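Cundance Laundry & Alterations: your questions

When are you open?
From 7.30 am at the Nisbet shop. Saro is drop-off only, use the side door.

Do I need to book for hems?
No. Just bring the shoes you'll wear with them.

How do I get things back?
Pressed items come on a hanger, everything else folded. Hangers back please, we re-use them!
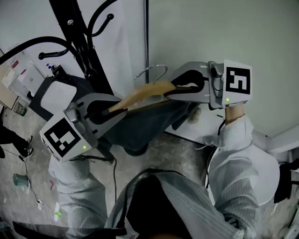
Dark garment on a wooden hanger.

How long does it take?
Usually 4 days. Longer in March, school uniforms, sorry.

Do you do curtains?
Only at Rada, unit 9. Take the hooks out frist. 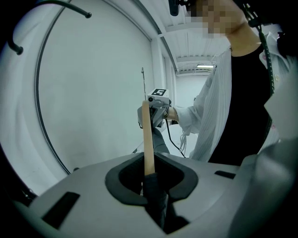

Light tan wooden stick, rounded end.

Lost my ticket?
Fine, bring ID. Tell us the colour and what it is, we'll find it.

Can I pay by card?
Yep. No cheques.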